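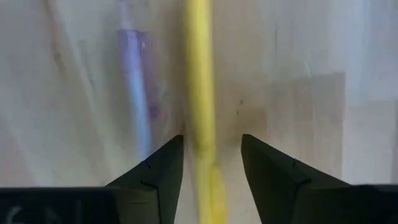 Siltmont Desk Supplies Collection

README, revised 17 September 2018

Summary

The Siltmont Desk Supplies Collection is a set of pictures and written records concerned with the sorting of pens, pencils, and markers on a work table. It was prepared by the Kavolwood office for use in teaching, cataloging, and the study of how small everyday items are put in order. The present release contains 900 records. A further group is under review and is not included.

Maintainer: Hanne Manninen
Records and labels: Jagadeesh Chettiar, Ilari Koskela
Review: Jouko Hyvönen

Scope

The collection covers writing tools and the small containers in which they are commonly kept. Scissors, rulers, and staplers were considered and left out of this release. Paper goods are covered by a separate collection, Prerkari, which has its own terms of use.

Each record concerns one stage in the sorting of a table: items lying together, items partly separated, or items placed in a container. Records are not arranged in order of time. Users who require an ordered sequence should consult the session field and should not rely on record numbers.

Table and containers

The work surface is a light wooden tabletop made up of strips in pale and honey tones. The wood is close in color to some of the yellow and orange items, and users who intend to separate items from background by color alone should test their method on a small sample first.

A clear plastic tray with divided compartments is used for items that have been put away. A green marker and a few dark pens may be found lying lengthwise in it, together with loops of purple wire or thin tubing. The loops are not writing tools and carry the label "other." A grayish-brown box with a ribbed lid stands next to the tray and is labeled "container, closed." Its contents are not recorded.

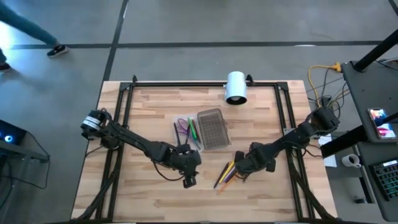
Pencils and markers outside the tray are treated as a single loose group until at least one of them has been moved clear of the rest. Shafts in the group include yellow, orange, purple, and black. An item that touches the group at any point belongs to it. An item inside the tray is never counted as part of the group, whatever its distance.

Fields

record: a number unique within the release
session: the working session to which the record belongs
item_type: pencil, pen, marker, container, or other
color: the main color of the shaft or body
location: tray, loose group, or separate
visible_ends: 0, 1, or 2
remarks: free text, may be blank

Color is entered as one plain word. Where a body passes from one color to another, as from violet to light blue, both words are entered with a hyphen. Shades such as lemon or golden belong in the remarks field.

Where an item cannot be told apart as a pen, pencil, or marker, item_type is left blank. Labelers were instructed not to guess from color. Blank entries are therefore valid and should not be filled in by the user.

Review

All records were read once by a labeler, and 50 were selected for a second reading by Mr. Hyvönen. The second reading led to changes in 7 of them. Most of the changes concerned the location field, where items resting against one another had been entered as separate.

Known limits

Close views often show only the middle part of an item. In such records visible_ends is 0, and no length should be inferred. Soft outlines are common in close views and were not a ground for removal.

Pencils are more numerous than markers in this release, and yellow is the most frequent color. Figures by color will be supplied with the next release, which is planned for March.

Terms and contact

The collection may be used for teaching and research. Copies passed to a third party must include this file. Requests for corrections should state the record number and the field concerned, and should be addressed to Telmo Valcárcel at the Kavolwood office.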